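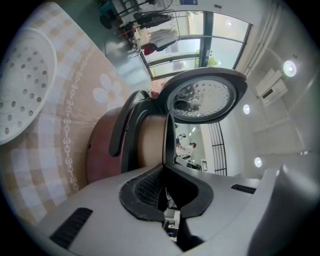 A comment under my last post says the hand-held grippers are the cheap part of the whole plan, and that I should buy a stack of them and stop fussing until the robot arms show up.

I've read it several times now and I still don't buy it. Cheap compared to what? An arm, sure. But nobody in my shop is quoting an arm yet. What I have on my desk is a proposal from Irkitz for grippers, a proposal from Claltwood for more or less the same grippers in a nicer case, and a budget that has to last until June. Against that budget, the "cheap part" is the only part.

For anyone new, the plan is to have people do kitchen and household jobs with the grippers in hand, record all of it, and train on the recordings. Rice cookers, steamer trays, that level of job. I think the approach is reasonable. I'm less sure about the price sheets that come with it.

What the quotes leave out

Irkitz gives a price per pair. Fine, people have two hands. The pads are listed on page two as "consumable," with no figure next to the word. I asked how long a set lasts and was told it depends on use. I asked what kind of use. I am still waiting.

Claltwood does list the pads, sold in bags of 50, which told me more about how fast they wear than anything the sales rep said. They also want 50 percent up front, before a delivery date is agreed. I don't pay for tires that way and I don't see why I'd pay for grippers that way.

Neither quote includes:
Storage for the recordings
Batteries or a charging plan
Repairs after the first drop onto a hard floor
Wages for the people holding the things

That last one is the biggest number on my own sheet by a long way, and it doesn't show up in a single brochure. The Irkitz deck has a slide called "total cost of ownership" and there isn't a person on it.

The room costs money too

I had a desk and a corner penciled in. That was silly. A session wants floor space, tables, light that doesn't change too much, somewhere to put the props, and enough room that people aren't bumping elbows. It wants air conditioning, and fans on top of that in summer. It wants lockers or shelves, because the props pile up fast. We've been using an open hall with a balcony and tall windows, and if I had to rent something that size at the going rate here I'd have to drop the second batch of grippers altogether. 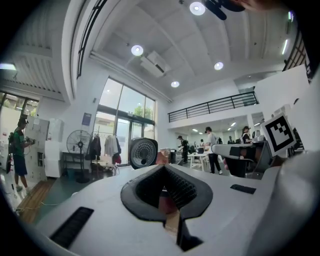 Buy, lease or wait

Llorente will lease. The monthly number looks gentle until you multiply it out, and then you've bought the grippers and handed them back. The one thing in its favor is that swaps are included, so broken units are their problem. I'd want that in writing with a turnaround time -- "promptly" is in the draft, and I've crossed it out.

Waiting is the option no vendor brings up. The versions on sale in a year will be lighter, and maybe the pads will have a price next to them. Against that, the people I've got now know the routine, and I can't park them on a shelf.

Where I've landed for now: a small order, 2 pairs, no deposit above what I can stand to lose, and a bag of pads whatever the rep says. Grarholm, our software supplier, wants us to sign up for their storage plan at the same time. I've told them to come back when I know how much one session takes up.

Next post will be the spreadsheet, if I can get it to add up.

Posted 24 Jan 2020. Comments are open, and if you've paid for pads from either company I'd like to see the invoice.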